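How to Oil and Care for a Dark-Stained Wood Table

I have been looking after wooden tables for a good many years now, first my grandmother's, then my own, and lately those of half the people on my street, so I suppose it was only a matter of time before I wrote it all down. This covers a dark, open-grain table with an oil finish. If yours has a thick glossy coat on it, like varnish or polyurethane, oil will just sit on top and get sticky, and you'll want a different page altogether.

How to tell which one you have: put a few drops of water somewhere out of the way and go make yourself a coffee. On an oil finish that's due for attention, the water will leave a darker spot that slowly fades. On varnish it will sit up in a bead for as long as you care to watch it.

What you'll need

A bottle of hardwax or Danish-type oil (I use the dark one from Selero, but the clear is fine too), a stack of old cotton T-shirts cut into squares, very fine sandpaper, a bowl of warm water with a little dish soap, and an afternoon when you don't need the table for dinner. Gloves as well, if you're fond of your hands. I never remember mine.

Step 1. Clean it properly

Clear everything off and wipe the whole top with a cloth wrung out in the soapy water. Wring it harder than you think you should! Then wipe again with plain water and dry it with a towel. I leave mine overnight before going any further, and longer if the weather is damp.

Dark tables show everything, I'm afraid, and dust most of all. Get down low and look across the surface toward a window, so the light skims over it. You'll find rings and smears you'd have sworn weren't there.

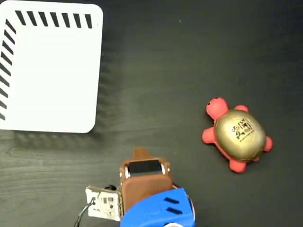
Once you've found the dull patches, go over them lightly with the fine paper, always in the direction of the grain. My neighbor Ojārs Paulauskas, who restored furniture in Luik before he retired, taught me to use only the weight of my own hand, and I've never found a better rule. On stained wood you have to be especially gentle, as it's very easy to rub through the color at the corners and edges. If you do go through, dab on a little matching stain with a cotton swab and let it dry before you oil.

Step 2. Put the oil on thin

Pour a spoonful onto a folded cloth and work it in with small circles, then finish with long strokes along the grain. Do one section at a time and keep the edges wet so you don't get lap marks. Most first-timers use far too much. I certainly did, back when I oiled my Kendano desk one warm September and had papers sticking to it until Thanksgiving.

Step 3. Wipe it all off again

After about 2 minutes for a thin oil, or however long your bottle says, take a clean dry cloth and buff off whatever hasn't soaked in. Keep changing to a fresh piece of cloth. When you can run your palm across and it comes away dry, you're done with that coat.

Please spread your oily rags out flat outdoors until they're stiff, or soak them in water before you throw them away. A wadded-up rag can heat itself up enough to catch fire, and I mean that quite seriously.
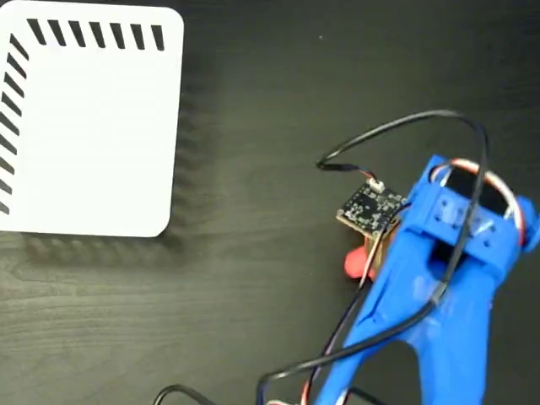
How many coats does a dark table need?

Two thin ones are plenty for a yearly refresh, with a full night of drying in between. If the wood has been neglected and looks gray and thirsty, give it a third, and then stop and see how it looks after a week of ordinary use.

Looking after it from then on

Keep hot mugs on coasters for the first few weeks, and lift things when you move them. For everyday cleaning, a barely damp cloth followed by a dry one is all I ever use.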